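Pollell Handgreifer-Kit: README zum Testdatensatz

Stand: Februar, zweite Fassung. Die erste bitte löschen, da waren die Ordnernamen falsch.

Kurzfassung

Pollell ist ein handgeführtes Greiferkit von Sterkonby. Zwei Finger, Kamera dran, kein Arm nötig. Man nimmt das Ding in die Hand, macht die Aufgabe selber, die Aufnahme läuft mit. Wir hatten 4 Kits zum Testen und haben damit 500 Episoden aufgenommen, alles Haushalt, Schwerpunkt Textilien. Dieser Ordner enthält die Daten plus unsere Notizen zum Kit. Kein Werbetext, Kits sind bezahlt.

Wer nur wissen will ob sich der Kauf lohnt: runter zu "Urteil".

Was drin ist

episoden/ – eine Episode pro Unterordner, Video, Posen, Fingerweite
kalib/ – Kalibrierdateien, eine je Kit
meta/ – Tabelle mit Aufgabe, Raum, Kitnummer, Status
skripte/ – Umwandeln, Prüfen, Abspielen
notizen/ – Rohnotizen, unsortiert, Rechtschreibung wie sie kam

Aufgenommen an 18 Orten, lauter bewohnte Zimmer und kein Studio dabei. Aufgeräumt wurde nur, wenn sonst kein Durchkommen war. Licht wie vorgefunden, Leuchtstoffröhren, Stehlampen, Fenster, alles gemischt. Das war Absicht, macht aber beim Weißabgleich Ärger, siehe unten.

Aufgaben

Tuch greifen und ablegen
Tuch auseinanderziehen, grob glatt
Decke vom Bett zur Seite
Kleidungsstück in Korb
Laken an der Kante ziehen (schwierig, viele Fehlversuche)

Fehlversuche sind drin geblieben und in der Tabelle mit status = fehl markiert. Bitte nicht einfach mittrainieren und sich dann wundern.

Installation

Python-Umgebung anlegen, skripte/anforderungen.txt installieren. Danach pruefen.py über episoden/ laufen lassen. Dauert. Wenn bei der Kalibrierung gemeckert wird: meistens falsche Kitnummer in der Tabelle. Kit 3 und Kit 4 waren eine Zeit lang vertauscht, sollte korrigiert sein, aber wer was findet bitte melden.

Zum Abspielen abspielen.py mit dem Episodenordner als Argument. Leertaste hält an. Ruckelt bei schwachen Rechnern, dann Option --klein dazu.

Das Kit in der Praxis

Auspacken bis erste Aufnahme: ein Vormittag. Davon das meiste Firmware. Die Anleitung ist dünn und an zwei Stellen schlicht falsch (Ladebuchse ist auf der anderen Seite als gezeichnet, und die Kurzwahltaste macht was anderes).

Gewicht geht in Ordnung. Nach einer Stunde merkt man das Handgelenk trotzdem. Wir haben alle paar Episoden gewechselt, das sieht man den Daten leider auch an, jeder führt den Greifer etwas anders. Spalte bediener in der Tabelle, nur Buchstaben.

Finger: für dünne Stoffe gut, solange eine Falte da ist. Flach liegendes Laken ist mühsam, man rutscht drüber. Die gummierten Auflagen aus dem Zubehör von Natosano helfen, passen aber erst nach Nacharbeit. Spalte auflage sagt ob mit oder ohne.

Fischaugenobjektiv: viel Bild, starke Verzerrung am Rand, dunkle Ecken. Die Rohbilder liegen unentzerrt vor. Wer gerade Kanten braucht nimmt entzerren.py, verliert dann aber den äusseren Ring und damit einen Teil der Finger. Wir trainieren auf den Rohbildern.

Akku: für eine Sitzung am Vormittag reicht einer. Den zweiten trotzdem bestellen.

Tracking: auf grossen hellen Flächen wackelig. Weiße Wand plus helles Laken ist der schlimmste Fall, da springt die Pose manchmal. Betroffene Episoden haben pose_ok = 0. Mehr Krimskrams im Raum hilft dem Tracking deutlich, deshalb lieber nichts wegräumen.

Beispielbild

Aus dem Teil Textilien/Bett, Rohbild, nicht entzerrt. 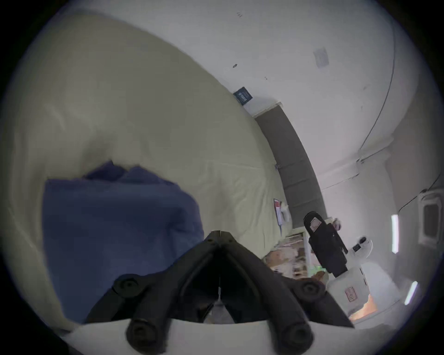
Blaues Tuch auf hellem Laken, schwarze Greiferfinger unten im Bild, dahinter das graue Kopfteil.

Bekannte Macken

Weißabgleich driftet, wenn Röhre und warme Lampe zusammen im Bild sind. Nicht korrigiert.
Zeitstempel in Kit 2 laufen leicht vor. Skript zeit_fix.py gleicht das aus, vorher Kopie machen.
Ton wurde nicht aufgenommen, die leeren Tonspuren kommen von der Firmware.
Fingerweite ist bei ganz geschlossenem Greifer manchmal negativ. Auf null setzen, fertig.
In notizen/ fehlt ein Montag, der Zettel ist weg.

Vergleich

Daneben hatten wir kurz den Hjaltested da, ähnliches Prinzip, teurer. Tracking besser, Griff schlechter, Software nur nach Anmeldung. Davon sind 100 Episoden aufgenommen, liegen aber nicht in diesem Ordner und zählen nicht zu den 500. Kommen vielleicht später, Format muss noch angeglichen weden.

Urteil

Für Tücher, Decken, Kleidung: kaufen, wenn man mit dünner Doku leben kann. Für kleine harte Teile würde ich es nicht nehmen, Finger zu breit. Support von Sterkonby antwortet, meist am nächsten Tag, einmal gar nicht. Ersatzfinger gleich mitbestellen, Lieferzeit ist lang.

Nutzung

Forschung und Lehre frei, bitte Quelle nennen. Kommerziell vorher fragen. Die Räume sind privat: keine Versuche, Orte oder Bewohner zu ermitteln. Gesichter und lesbare Post haben wir rausgeschnitten soweit gefunden. Wer noch was entdeckt, Episodennummer schicken, fliegt dann raus.

Offen

Tabelle auf Englisch
Prüfskript schneller machen
Laken-Episoden nochmal mit Auflage aufnehmen, sobald die neuen da sind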